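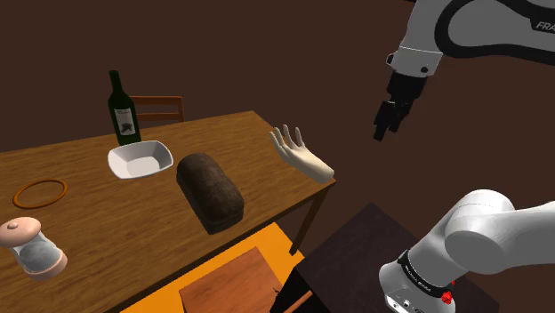 3. Laying up the table in Relard

Before you start a clearing job, check the layout on screen. I keep mine simple - bottle at the back, bowl in front of it, bread to the right.

4. Open the Jobs tab and pick Clear Table. Leave the speed at 2 until you've watched a full run.

5. Press Start and keep your mouse off the arm. I've dragged it by accident more times than I'd like!

Note: Li-hua Tang and I used to clear every table ourselves, over 19 a shift. Now we take turns on the screen, and whoever's free goes out and talks to the guests.

Caution: don't send a job to the dining room until a second person has signed it off.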